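Seed Swap Season Is Coming, and the Drendach Shelves Want Filling!

If you walked past the library annex at Drendach any evening this month you probably saw the lights on late, and if you came in you were almost certainly handed an envelope and a pen. We are sorting seed again! August is when it all starts arriving, in jam jars and coin envelopes and one memorable sock, and I love every minute of it.

Last year the swap gave out 1246 packets. I had to read that number twice when Wilma Kramer sent it over. The first year we did this there were 146, most of them marigolds, and most of those from my own front walk. So thank you, all of you who let your lettuce go ugly and bolt when the neighbors were giving it looks.

What we're short on

Beans we have. Beans we will always have. What we'd really love this time is onion and leek, any kind of parsley, and the flat white squash that Ruben Verstraete brought over from Kostlow. He grew 200 feet of it along the back fence of the community plot and then gave nearly all of it away as dinner (it was very good dinner, I had thirds), so there's hardly any seed left. If you got one of those squash and saved what was inside, please, please bring it in. Even ten seeds would help.

Flowers are welcome too. Sweet peas went in the first half hour last time and people were still asking for them at closing.

How to save seed that will sprout

Most of what goes wrong happens in the drying. Tomato seed needs a few days in a jar of water until the jelly comes off, then a rinse, then a plate. Use a plate and not a paper towel, or you'll be picking fuzz off every seed until Christmas. Peppers are easier. Scrape them out, spread them flat, leave them somewhere airy and out of the sun for two weeks.

Peas and beans can stay right on the vine until the pods rattle. If a wet spell is coming, pull the whole plant and hang it upside down in the garage. Bite one to check it. If your tooth leaves a dent it needs longer.

Squash is the tricky one. The seeds look ready way before they are, so keep the fruit on the counter a good month after you pick it, and only then cut it open. And remember that squash cross with each other like crazy! If you had zucchini and pumpkins in the same yard, tell us on the packet. Somebody will happily grow the mystery, but they'd like to know it's a mystery.

Sorting and storing

Small packets, small compartments. We tried shoeboxes for two seasons and everything slid to one end, and finding the kale meant taking out all the other things that weren't kale. A divided organizer makes a huge difference, with one variety to a compartment, and you can see at a glance which ones are running low. At home a cookie tin with cardboard dividers does the same job. Keep it cool, keep it dry, and keep it away from the stove. My grandmother kept hers in the linen closet between the pillowcases and I still think that's a great spot.

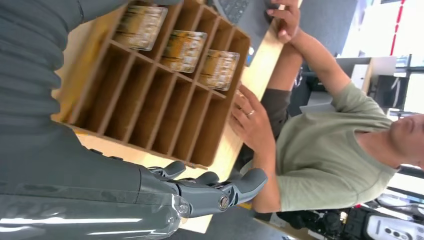

What to write on the packet

Name of the plant, the variety if you know it, the year, and where it grew. That's enough for us. But if you feel like adding a line, do! My favorite from last time said "climbs everything, including the dog." Another had a whole soup recipe on the back in tiny handwriting, and I've made that soup four times.

Pencil is better than ink, which fades or smears. Please don't tape the flap all the way around. We do like to peek.

New this year: the Lurkulum table

Lurkulum is our name for the table of odd things, and the kids at Desmet Street picked it, so don't ask me what it means. It's for seed with no label, seed from the back of a drawer, seed your uncle swore was a melon. You take a packet, you plant it, and in the fall you come back and tell us what came up. We have 100 packets set aside for it already. I've taken two. One looks like radish and the other looks like gravel, and I can't wait.

Dropping off

The annex takes seed whenever the library is open, at the side desk next to the atlases. After 6 p.m. use the book return slot, in a sealed envelope please, because loose dill got into the returns bin last summer and the mystery section smelled like pickles for a week.

If you'd like to help fill envelopes, just come in and pull up a chair. Wilma brings the coffee. No gardening knowledge needed, and you do get first look at the sweet peas.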